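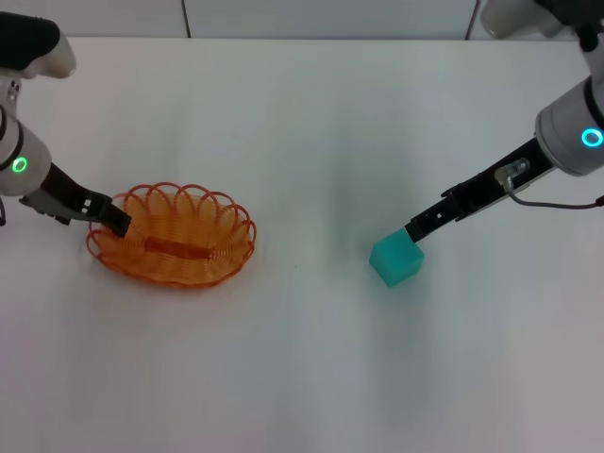
Getting a Two-Arm Packing Cell Through Its First Month (and Keeping Your People on Your Side)

Filed under: Shop Floor How-To
9 min read

I run the small-goods packing floor at Irkden, and last October we went from 12 feet of hand-packing bench to a shorter bench plus a robot cell. Since then I've had a pile of emails from other supervisors asking how we set it up, so I'm writing the whole thing down once and sending everybody the link. You'll still need your integrator for the wiring and the safety sign-off. My part is everything around that, which is where we lost most of our time!

Step 1: Pick the dullest job you have

We had a list of jobs we wanted to hand over and we got greedy with it. Gift sets, mixed orders, the fiddly stuff with tissue paper. Don't. Pick a job where one solid thing goes into one container and the packers themselves roll their eyes at it. Ask them which one that is before you ask the vendor. Mine answered in one breath, and it wasn't the job I would have guessed from my desk.

Step 2: Clear the table and leave it clear

Our first table had a tape gun holder, a label tray and a cup of pens on it, all left over from its old life. Every one of those got bumped. Go with a plain, light surface that doesn't shine, and put nothing on it except the container and the item. Then make it a rule that the cell table is never a shelf. You will have to repeat this rule. I still do, mostly to myself (it's a very tempting place to put a clipboard).

Step 3: Practice with a block and a basket

Before you risk any stock, practice with something simple. A solid cube is great for this, in a color that stands out from the table, like teal or bright orange. For the container, use a shallow basket with a low rim, also in a loud color. Set the basket on one side and the cube on the other with plenty of bare table between them, so the arms have space to work without crossing over each other.

Run it like this:

1. Bring one gripper over the near rim of the basket and stop.
2. Lower the other gripper to the cube and stop again when the fingers touch it.
3. Check both from the side, at table height. Get down there, don't eyeball it standing up.
4. Close on the cube, lift, and go slow on the way across.
5. Set it down in the basket, open, and back away straight up.

Wire baskets deserve a special mention. If the rim has loops or coils, a finger can slip through one and then your lift takes the basket along for the ride. We raised our approach height over the rim and the trouble stopped. Also look at where the cable on your gripper hangs. A loop that seems fine at rest can swing into things once the arm turns, so watch it through the entire move before you speed anything up.

Step 4: Log your tries

We set a target of 548 clean practice moves before real product. It's kind of a random number – it was what fit in the time we had – but having a target kept us from rushing. Write down every miss and what the misses had in common. Ours came mostly from cubes set down at an angle, which sent us back to fix the grip, and I'm glad we found that out on a cube.

Step 5: Agree on what the lights mean

Our arms have ring lights on the joints, and they change color. The manual explains them, and the manual lives in a drawer. So we made a big card in our own words: which color means hands off, which one means it's waiting on you, which one means come get me. Check your own manual for the colors, they won't match mine. Tape the card where people stand, at eye level, and walk every shift through it, including the folks who don't work the cell.

Step 6: Tell people what happens to their hours

This should probably be Step 1. I waited too long, and in the gap the rumor mill had half the floor laid off. What we did in the end was put it on paper. There are 39 people on my floor and all of them got the same page: no one's hours go down because of the cell, these are the tasks that are moving, and this is who gets trained first. Two packers became cell leads and got a pay bump for it. They should, it's harder work on the brain.

It isn't all sunshine. A couple of people miss the old bench, where you could talk all day while your hands did the job. Minding the cell is quieter and a bit lonely, so now we rotate every two hours. Wrists are happier, though, and I hear a lot less about sore shoulders.

Step 7: Go live small

We started with one order line, Ploswood, and left everything else on the hand bench. The cell did 657 units in its first full week, which is slower than my best packer. I was okay with that. We bumped the speed a little at a time, always with a cell lead making the call, and didn't add the second line until the leads said they were bored.

If you get stuck, go back to the cube and the basket. We keep ours in a bin under the cell and pull them out after every gripper change.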